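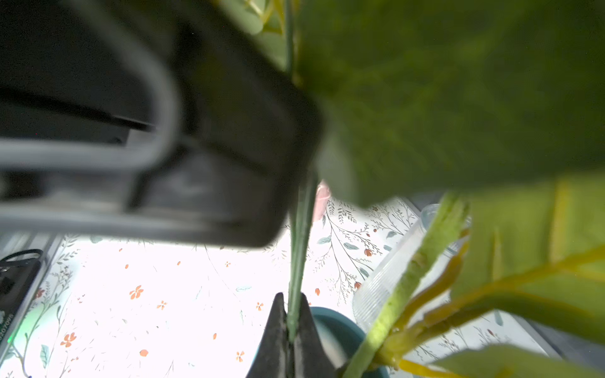

Budgeting for a robot arm at home or in a small potting shed starts well before you look at any price tags, and I wish I had sat down with a pencil first. Write out the jobs you want done, one to a line, and put the fussiest one at the top. With houseplants the fussy one is nearly always stems. A pair of narrow, pointed fingers can come in around one slender green stem with big leaves crowding right beside it, and wide flat pads simply can't get into a spot like that. So price the fingers before you price the arm!

My own first list came to $1852, which made me put the kettle on and start over. The arm was a Rerbridge at $821, and I still think that was fair for what it does. The rest was all the little things (mounts, a second set of fingers, a power supply, a case I never needed). If you are just starting out, set yourself a ceiling of $600 for everything other than the arm and make the extras fight for their place.

A few things I'd pass along to anyone shopping this spring:

Ask what replacement fingertips cost. Kemppainen sells them by the pair and Flutden only by the boxed set, so a cheaper gripper can end up the dearer one by the second year.

Measure your table with the pots on it. Leaves take up far more room than the pot does, and the arm has to swing in over them.

Leave money for cables and something to tie them down with. I spent $113 on that alone, after buying the wrong lengths twice.

Cover the table with something you can wash. An old printed tablecloth is fine for hand work and costs nothing if it's already in the drawer, but if your camera has trouble picking out leaves against a leafy pattern, try a plain one before you pay for a better camera.

Buy used if you can see it run. Drangate takes trade-ins and will let you bring your own pot along to try, so bring the awkward one, with the floppy leaves. Go in the morning if you can, when the shop is quiet and they have time to swap the fingers for you.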